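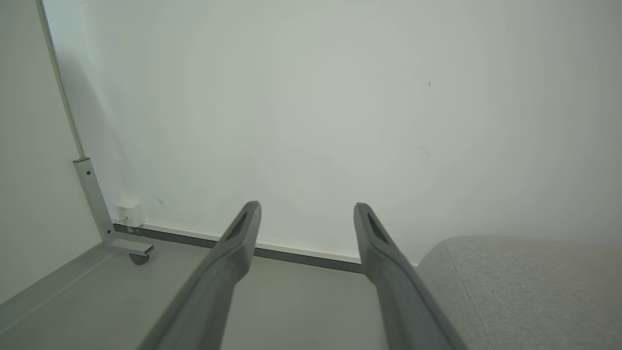 North corner, long wall, with the white board and the end of the gray seat.

December, 4:15 pm

Okay, starting a fresh entry for the room because my old notes are spread over three different notebooks and one of them has coffee through it. The job this month is to get the Urkby room into a state where people can sit, talk, write on something and leave again without anyone tripping. It used to be storage. Now it's supposed to be a place you would choose to go, which is a lot to ask of it, but I like it more every time I walk in!

The wall first. I've been staring at that wall all afternoon. Everybody who comes by says "you should put something on it" and I keep saying no, leave it, it's the best thing in here. The paint is plain white on the tin (Holst, the matte one) and it reads a little green-gray once you're standing in front of it. I went back and forth on whether that bothers me. It doesn't. The warmer white I tried on the scrap piece looked like old teeth.

The wall is 2520 from floor to ceiling at this end, measured with the steel tape. I'd written 2540 in the old notebook, so please use the new number. If you've already cut anything to the old one, come find me and we'll be sad together.

Floor: gray, smooth, nice to roll things over and terrible for dropping screws on, they go forever. I swept twice. Grímur Ladefoged wants a rug under the seating and I'm half on his side. A rug would help with the echo, which is still pretty bad – clap once by the door and you'll hear what I mean – but then the chairs with wheels get stuck on it, and we had that whole saga in the Harton room with the corner that kept curling up. Parking this one until we've used the room for a couple of weeks.

The board. So it's standing at an angle to the wall now and I want to write down why, or I'll move it back in January and then remember. Flat against the wall it looked tidy and was useless, you had to stand between it and the people you were talking to. Angled, whoever is writing can step off to the side and everybody on the seat still sees it. I turned it a bit at a time, sat down, got up, turned it again (very dignified). Current spot is good. I put a pencil tick on the floor under each foot, so if you shove it out of the way for cleaning, shove it back to the ticks.

The bracket at the edge of the panel has two small spots for screws, one near the top and one near the bottom. I went over the stand with the hand driver and gave everything a quarter turn. Please don't use the power driver on it, the metal is soft enough that you'll regret it. The thin edging is fine. I was worried it would rattle when people write hard, so I leaned on the board and scribbled like a maniac for a minute and got nothing out of it. Wiped it all off again afterwards.

Markers: the Vemier ones ghost. I tried all 4 colors, waited overnight, and the red left a pink shadow that needed the spray. Black was okay. I'm ordering something else and in the meantime there's a black one in the drawer by the door, cap ON please.

Seating. The light gray upholstered piece is staying in the corner position for now. I wanted to hate it, because it came to us from upstairs and nobody asked me, but the color is lovely with the floor and it's really comfortable for the length of a meeting. Past an hour I start sliding. It'll need a brush every so often, light fabric and people with lunch is a bad mix. Clearance between the front of it and the board comes out at 760, which is enough to walk through with a mug but not with a box. I'd like more. If we push the seat back any farther it touches the wall and starts rubbing a mark into the paint, and I am not repainting that wall, I am so done with that roller.

6 pm, short addition

Had a few people in for a trial run, 6 of us counting me. Two on the seat, the others on chairs dragged in from next door. Things that came up:

The board is readable from everywhere except the chair right by the door, where you get glare off the ceiling light. Could be fixed by turning it a hair more. Didn't want to mess with my ticks in front of everyone, will try it tomorrow morning when it's quiet.

Somebody asked for a table. A small one, maybe, for mugs. There's a round one in the Harton room that never gets used, need to check the height before I haul it over.

Echo mentioned again, twice. Fine, Grímur, we'll look at rugs. Flat weave, nothing with a fringe.

Also, no hooks in the long wall. I said it out loud and I'm saying it on paper too. Coats go by the door, I'll put up a rail there as soon as the brackets come in.

To do: glare, table height, markers, rail, rug prices. Return the steel tape to the shop before someone notices it's been in my bag since last month.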